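Teaching the kitchen arm to clear a plate from the sink: my routine

I put this off for weeks, thinking I'd need a real kitchen and a free Saturday. Nope! You can do all your teaching in the simulator with a hand controller, and the kitchen in Skistside is plenty hard to practice on.

Start by picking one short task. Mine was "get the dish out of the sink," and even that was too big at first, so I cut it down to reaching in and getting a finger next to the rim. Set the control speed to 30 percent. It feels painfully slow, but you'll bump the basin walls a lot less (ask me about my first evening).

Next, flip through your camera views before you record anything. I want to know where the dish and the faucet are from every side.

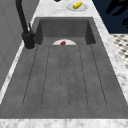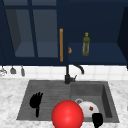
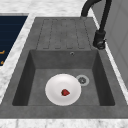

Now hold the clutch button and bring the arm in from the front, nice and high, then come down. Don't drag it across the counter. If your wrist starts twisting, let go of the clutch, get comfortable, and grab it again. The arm stays put while you do that, so take your time.

When you've got a clean run, save it and reset. Throw out anything where you dithered, because the robot will learn the dithering too! My friend Jhonatan Bermúdez keeps his sloppy runs in a separate folder, and I've started doing the same.

I saved 244 runs before my first training pass. Move the dish a little between runs, and change your approach angle now and then. I didn't do that for the first batch and had to record a bunch of them over again, which ate up most of March.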